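青少年技术读本 > 工作与机器 > 第二单元

机械臂进了手机检测车间，人的工作怎么变

适合阅读年龄：10岁以上
文：Carla Awad

先认识几个词

自动化，指的是让机器按照事先规定的步骤完成一项工作，中间不需要人一步一步地动手。洗衣机是自动化设备：按下按钮以后，进水、洗涤、排水、脱水依次进行。楼道里的声控灯也是。工厂和车间里的自动化设备要复杂一些，原理相同，都要有人先把步骤想清楚，再写成机器能执行的指令。

机械臂是自动化设备的一种。它由几段硬的部件组成，每两段之间有一个能转动的地方，叫关节。硬的部件叫连杆。关节里装着电机，电机转，连杆就跟着转。机械臂最前端装着工具，工具可以是焊枪、吸盘或者喷头。如果工具是用来夹东西的，就叫夹爪。

把机械臂、台面、围板和线路装在一起，成为一个能独立干活的单位，这个单位叫工作单元。本文讲的是一个小型工作单元，里面有两条机械臂，处理的东西是手机和手机支架。
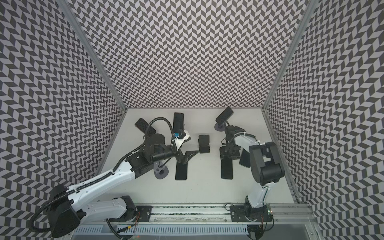 Bemen，2020-07-13

Bitar是一家检测和翻新旧手机的公司，检测车间在Bemen。旧手机收来以后，要清洁外壳，检查屏幕，测试按键和扬声器，合格的再卖出去，不合格的送去维修或者拆解。工作单元用在屏幕检查之前的一道工序上，工序名称叫“上架”。

上架的内容是把手机立到支架上。手机立好以后，检测仪器才能从正面对准屏幕，看有没有坏点、划痕和颜色不均匀的地方。手机如果歪了，仪器测出来的数据就不准，这部手机要重新测一遍。检查结束后还有一道相反的工序，叫“下架”，把手机从支架上取下来，平放在台面上，等人收走。

听起来是很小的一件事。在家里把手机放到支架上，一秒钟就够了。车间里的难处在于次数。今年3月，这个车间全部靠手工上架，一共处理了3504部手机。每一部都要拿起来，对准，放下，检查一遍是否放正，测完以后再取下来。

人手是怎么做的

要让机器做一件事，工程师要先弄明白人是怎么做的。Ingeborg Rothe负责车间的工序设计，她把手工上架拆成了下面的动作：

看清手机在哪里，朝哪个方向。
把手移到手机上方。
手指放到手机两侧，用力捏住。
提起手机，转到竖直方向。
找到支架上的槽口。
把手机的下边缘对准槽口，放进去。
松开手指，手退回来。

人做这些动作的时候，几乎不用想。眼睛、皮肤和肌肉一直在互相传递信息：手指感觉手机在往下滑，就会自动多用一点力；槽口没有对准，手会左右移动一点再试。这种一边做一边根据感觉修正的过程，工程上叫反馈。

机械臂没有皮肤。它需要的反馈必须由零件提供。测量关节转了多少度的零件叫编码器。拍摄物体位置的零件是摄像头，装在机械臂手腕附近的叫腕部摄像头，它离物体近，手腕转到哪里，它就看到哪里。电机用了多大的力，可以从电流的大小推算出来。所有这些数值送到控制器，控制器算出下一步该让哪个关节转多少。

夹爪有几根手指，各自是什么形状，要看它夹什么东西。夹鸡蛋的手指通常要软，夹钢块的手指要硬而且有力。手机介于两者之间，外壳光滑，屏幕怕压。力太小，手机会滑落；力太大，屏幕会受损。Zaid Hakim给这个工作单元调试夹爪时，先用不能开机的报废手机练习，确定了合适的力以后，才换成待检测的手机。

位置和姿态

说明一个物体放在哪里，要回答两个问题。第一个问题是它在台面的什么地方，这叫位置。第二个问题是它朝着什么方向，是平躺、竖立还是倾斜，这叫姿态。

可以自己做一个试验。把一本书平放在桌子中央，再把它立起来，仍然放在桌子中央。位置几乎没有变，姿态变了。如果闭上眼睛去拿，手指张开的方向必须不一样，否则会碰倒它。机械臂遇到的就是这个情况。平放在台面上的手机和靠在支架上的手机，夹爪要从不同的方向接近。

支架也有姿态的问题。支架的底座是圆的，从上面看，圆盘怎么转都一样，可是上面托住手机的部分有正面和背面。机器如果只认出了圆盘，没有认出正面在哪一边，手机就放不进去。

调试期间，Zaid Hakim和同事为手机和支架准备了176种摆法，每一种都让机械臂试做，记录成功还是失败。失败的记录比成功的更有用，因为它指出了要修改的地方。有一类失败反复出现：夹爪碰到支架，把支架推开了一小段距离，控制器却还按照原来的位置去放手机。修改的办法是在放下手机之前再看一次支架的位置。
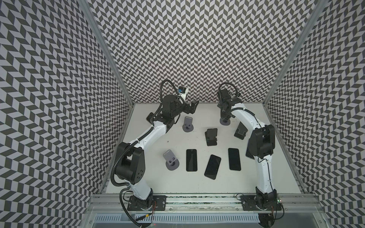
右侧夹爪的手指合在一个手机支架上，支架的圆形底盘在夹爪正下方。

为什么要两条机械臂

用一条机械臂也可以上架，但是要求支架固定不动。如果支架放得不对，一条机械臂得先放下手机，去移动支架，再回来拿手机。两条机械臂可以分工，由其中一条去管支架，另一条去管手机。

分工带来了新的问题，就是不能相撞。两个人一起收拾桌子时，会用眼睛看对方的手，也会说“你先来”。两条机械臂之间要靠控制软件协调。这个车间使用的控制软件叫Plodex。它给每条机械臂周围划出一块看不见的区域，随着机械臂一起移动。两块区域快要重叠时，软件命令其中一条停下来等待，另一条通过以后再继续。

等待会花掉时间。程序写得不好，两条机械臂可能会互相等待，谁也不动。这种情况有一个专门的名称，叫死锁。在路口也能见到类似的事：四个方向的车同时开到，每辆车都在等别的车先走，结果都走不了。解决死锁的办法之一是规定优先顺序。在这个工作单元里，拿着手机的那一条优先。

两条机械臂的底座都装在台面前缘的同一根导轨上。装在一起有一个好处，两个底座之间的距离是已知的，软件知道了其中一条在哪里，就能算出另一条在哪里。这个距离需要定期测量，螺栓松动会使它改变。测量和重新校准的工作由Ziad Saliba完成，他是车间的维护技师。

机器快不快

单看一次上架，机器比人慢。从夹爪开始移动到手机立好，机器最多需要39秒。熟练的员工比这快得多。

慢有几个来源。机械臂在靠近手机时要减速，以免撞上。控制器要等摄像头的图像处理完，才能决定下一步。放下手机之后，还要再拍一次，确认手机是立着的。

那么为什么还要用它？Bitar考虑的是另外的因素。人连续重复同一个手腕动作，时间长了，肌腱可能会疼。注意力也会下降，一天快结束时放歪的手机比刚开始时多。机器的动作在一天里变化不大，可以在员工开会、吃午饭的时候继续进行。是否合算，要把这些因素和设备的价格、耗电、维护时间放在一起计算。同样的机器换到另一个车间，计算的结果可能相反。

机器不会做的部分

手工上架的员工除了移动手机，还顺便做了很多没有写在工作说明里的事。Mireille Khoury在这道工序上工作的时间最长，Ingeborg Rothe请她把这些事写下来，她写满了两页纸。下面摘录几条：

手机背面鼓起来，可能是电池出了问题，马上放到防火箱里，不要上架。
手机摸起来发烫，先放着，告诉组长。
屏幕边缘有碎玻璃，戴厚手套拿。
保护膜没有撕干净，撕掉再测，否则仪器会把气泡当成坏点。
支架的槽口里有灰或者胶，擦干净。

这两页纸改变了原来的计划。最初的设想是手机从收货处直接送进工作单元。看过清单以后，计划里增加了一个人工预检台。每部手机先由人拿在手里看一遍、摸一遍，没有问题的才交给机械臂。电池鼓包的手机如果被夹爪夹住，有起火的危险，所以这一步不能省。

从这里可以看出，一项工作由许多小任务组成。自动化通常只接过其中的几个，其余的任务还在，需要重新安排由谁来做、在哪里做。

六名员工的工作变化

工作单元启用之前，上架工序有六名员工，轮流当班。启用之后，车间没有裁减这六个人，但是每个人每天做的事都和以前不一样了。

有三个人去了预检台。这项工作需要认识各种型号的手机，也需要知道危险的电池是什么样子。他们接受了电池安全培训，并且通过了考核。

有两个人转到了维修组，学习更换屏幕。学习期间由维修组的老员工带着，工资按原来的标准发。

Mireille Khoury成了工作单元的操作员。她的任务是把预检过的手机和支架摆到台面上，启动程序，观察运行，处理报警，再把测完的手机收走。报警有几种。“找不到物体”通常是因为手机挨得太近，软件分不清哪一条边属于哪一部手机。“夹持失败”说明夹爪合上以后没有夹住东西。“超时”说明某一步用的时间超过了规定值。每一种报警怎样处理，都写在操作台旁边的卡片上。卡片的第一版是Zaid Hakim写的，Mireille Khoury用了一个星期后提出修改，把最常出现的报警移到了最前面，把几个英文缩写换成了完整的说法。

她对新工作的评价有好有坏。手腕不疼了，这是好的一面。不好的一面是观察机器运行比较单调，而且报警总是在她刚要做别的事情时响起来。以前几个人围着一张桌子，可以一边干活一边说话，现在她大部分时间一个人站着。车间后来把操作员改成两个人轮换，每隔两小时和预检台的同事交换一次岗位。

也有人不愿意换岗。调到维修组的一名员工认为，上架虽然重复，但是他做得很熟，不需要担心出错，而换屏幕时一不小心就会弄断排线。对他来说，新工作压力更大。车间给他延长了学习时间。这个问题到本文写作时还没有完全解决。
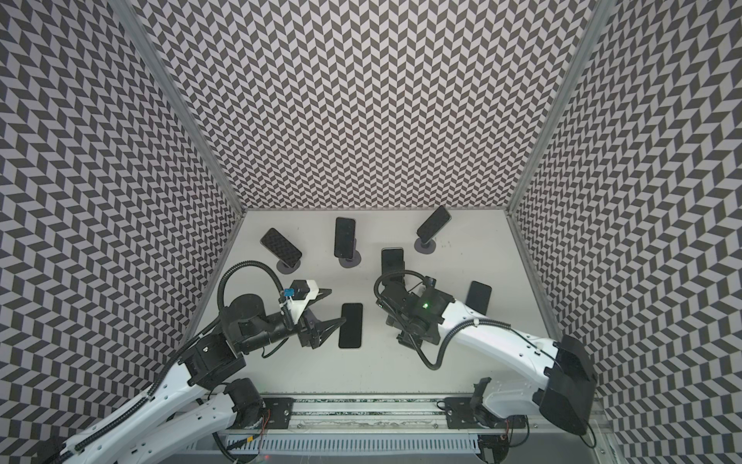

左侧夹爪伸向台面中央，右边是一部平放的手机。

安全规则

机械臂没有判断力。程序让它移动到某一点，它就会移动，路径上有没有人的手，要靠传感器或者规则来保证。Bemen车间的规则如下，参观的学生也要遵守。

机械臂运行时，手和头不能伸到台面上方。
需要移动手机或者支架，先按停止按钮，等两条机械臂都停住，再伸手。
不要拉扯机械臂上的电缆。
长头发要扎起来，围巾和挂绳要摘掉。
看到红色停止按钮被按下，不要自己把它复位，去找操作员。
掉在台面上的零件不要捡，告诉操作员是什么东西，掉在哪里。

停止按钮叫急停。它和普通的开关不同，按下以后，电机的动力会被切断，不经过软件。这样设计是考虑到软件本身也可能出错。Ziad Saliba每天开工前会按一次急停，确认它有效，然后在记录本上签名。

车间里的一次交谈

Clarnomska学校的一个班来参观时，学生提了一些问题，下面是整理后的记录。

有学生想知道，机械臂会不会越做越好。Zaid Hakim回答说，它自己不会。它今天的做法和昨天一样，除非有人修改程序，或者用新的记录重新训练识别物体的那部分软件。修改以后也不一定更好，所以每次修改都要重新测试，结果不好就退回旧的版本。

另一个学生问，如果出了一种新手机，形状和现在的不一样，怎么办。回答是先由人工上架，同时测量新手机的尺寸和重量，加到软件里，再试做。能对折的手机目前就全部由人工处理，它的转轴部分不适合用现在的夹爪去夹。

还有学生问Mireille Khoury，会不会觉得机器抢了她的工作。她说，她原来的那份工作确实没有了，现在这份是另外一份，要学的东西更多，她希望下一次引进设备的时候，能够早一点叫她来看图纸。Ingeborg Rothe补充说，预检台的高度就是装好以后才发现不合适的，个子矮的员工要踮脚，后来加了一块踏板。

动手做：给同桌写一个上架程序

需要的材料：一块和手机差不多大的木块或者硬纸盒，一个书立，一条眼罩。

一名同学戴上眼罩，扮演机械臂。另一名同学扮演程序员，只能说下面这些指令：向左、向右、向前、向后、向上、向下，后面加上厘米数；手腕左转、手腕右转、手腕前倾、手腕后仰，后面加上度数；张开；合上。

目标是让“机械臂”拿起平放的木块，立到书立旁边并且靠住。扮演机械臂的同学不可以自己用手去摸索。第一次做完以后，把用过的指令写在纸上，按顺序再执行一遍，看能不能得到同样的结果。然后把木块转一个角度，仍然执行同一张纸上的指令，记录在哪一步开始出错。

接着增加一个反馈：允许扮演机械臂的同学在每一步之后说“碰到了”或者“没碰到”。再做一次，比较指令的数量有没有变化。

写报告时请回答：出错的那一步，是位置的问题还是姿态的问题？如果再给“机械臂”增加一种感觉，你会选哪一种，用在哪一步？

词语表

编码器：测量电机或者关节转动角度的零件。
导轨：长条形的金属件，用来安装或者引导其他部件。
反馈：把动作的结果送回来，用于修正下一个动作。
急停：切断动力、使机器停止的按钮。
夹爪：装在机械臂前端、用来夹住物体的工具。
校准：把机器的测量值和真实值对齐。
死锁：两个或者更多的设备互相等待，都不能继续。
姿态：物体朝着什么方向。

下一课：传送带为什么有快有慢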